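I walked over to the Gurnlow hall the other morning to see how the move-in is going, and wow, it has come a long way since October! If you haven't been by (it's the long building behind the old Maglaya bakery, the one with the blue gutters), the short version is that the new shared workshop is open, the floor is finished, and there are places to sit.

The floor first, because it's all people want to talk about. It's green. Really green, and so glossy you can see the ceiling lights in it. Ketill Bach, who signed off on the color, told me he got 2 complaints and a whole lot of compliments, and that one of the complaints came from his brother. The old concrete shed dust on everything, and anybody who ever tried to solder something in there will remember wiping down the bench every ten minutes. The epoxy went down over a long weekend, and then everybody had to stay out while it cured, which was harder on some of us than others.

The tables are white with rounded corners, and I'm a fan. I've walked into enough sharp table edges in my life. Valentin Kaufmann picked them out from Senholm after trying a couple of other kinds, and he says the metal T-shaped bases were what sold him, since you can get your knees under there without hitting a leg. The budget for furniture was $1000 to begin with and, no surprise, it went over. Ostska chipped in the rest. 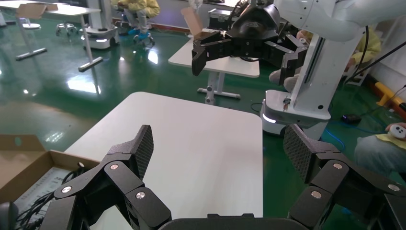
Unpacking is the part that's still dragging on. There are cardboard boxes with electronics and cables in them, and the cables do what cables do in a box. Valentin wants each box emptied, sorted and flattened before another one gets opened. I wish him luck with that. I helped for an hour and spent most of it looking for the other end of one black cord.

Seating is a mix for now, with wheeled chairs and small round stools that have white seats. The stools roll beautifully on the new floor, maybe a little too beautifully (I speak from experience). Ketill is asking for 50 more hooks for the back wall so the coats and extension cords can get up off the furniture, and if you've got spares in a garage somewhere, he'd be happy to take them off your hands.

Evening hours start once the outside light is fixed. Until then the doors are open from nine in the morning to four, and you can use a table without booking as long as you clear it when you go. Bring your own mug. There's a kettle, but the cups are still in a box, and I couldn't tell you which one.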